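Jan 22, 2024
By the editor, Idwood Home Notes
Last updated: October 2024

Tosine Wistonach bed cover, pale green: review after one winter

I was looking for a plain cover for the bed in our small room, which in the daytime is also a place for sitting, for sorting laundry and for putting down everything that has no other place. The old cover was quilted and very warm, but it was heavy to lift and it took two days to dry. I wanted a thin one, in one colour and without a pattern.

The Wistonach is made by Tosine. I bought it in the Hwang shop in Idwood, where it cost 428 crowns. There was also a cheaper one of the same size, but I could see my hand through it. The Wistonach is not thick either, but it covers what is under it.

The colour

On the package the colour is called "spring leaf", and I expected something much stronger. In reality it is a pale green, more like mint or sage. In the morning light it looks almost grey to me, and in the evening under the lamp a little yellow. My husband says it is the colour of a hospital. I do not agree, but I understand what he means. With dark blue things it looks very nice, and we have a lot of dark blue in the house.

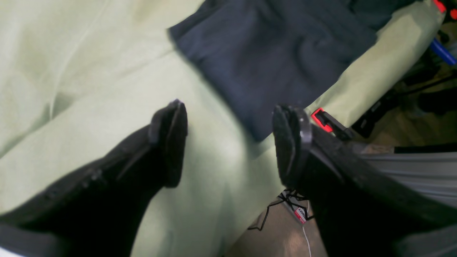 The pale green in strong light, with a dark navy cloth on top.

Creases

If you like a bed which looks smooth like in a hotel, I would not recommend this cover. It takes every fold. When I sit on it for five minutes and stand up again, the place where I sat can be seen. I tried ironing it once, at medium heat, and the result was good until lunch. After that I did not try again. Now I pull it at the corners and leave it as it is, and I have become used to the soft folds. For a guest I would maybe take more trouble.

Size and fit

Our mattress is 2000 mm long. The cover reaches the full length and hangs over at the foot end, but I must choose which side shall be longer. If I put it exactly in the middle, both sides are a little too short for my taste. If I pull it to the front, it goes nicely over the edge, and the wall side is short, where no one looks. There are no elastic corners, so it moves when somebody is restless on it. The seams are straight and I have found only one loose thread, which I cut.

It does not reach the floor. Please think about this before you buy, if you keep things under the bed. With the old cover I could hide a lot. With this one I had to see again all what was lying down there, and I spent an afternoon with cables and a dustpan. I have not finished.
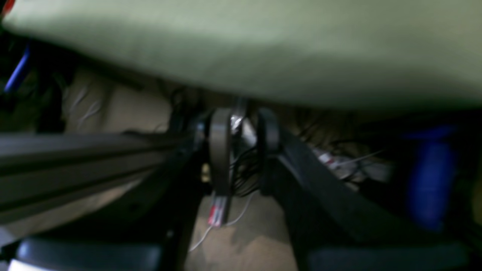
Pale sage green above, beige carpet and some thin black cables below.

Washing

The label says 40 degrees. I wash it at 20 with other light things and this is enough for normal dust. The first time I washed it alone, because I was afraid for the colour, but the water stayed clear. It has become softer than when it was new, when it had a stiff feeling and a smell of the shop. It dries over one night on the rack in our bathroom. I could not measure that it became smaller.

One problem is fluff. Dark towels leave small hairs on it, and on pale green you see each one. A sticky roller helps. I try to fold the dark laundry somewhere else, but the bed is the only flat place that is big enough, so I roll quite often.

What I like: the colour, the low weight, the quick drying.
What I like less: the creases, the fluff, the short sides.

I give it four stars out of five. In October I bought a second one for the other room, in the same green, and it had the same colour as the first when it was new. Beside the washed one it looks slightly darker, so if you need two which match, buy them together.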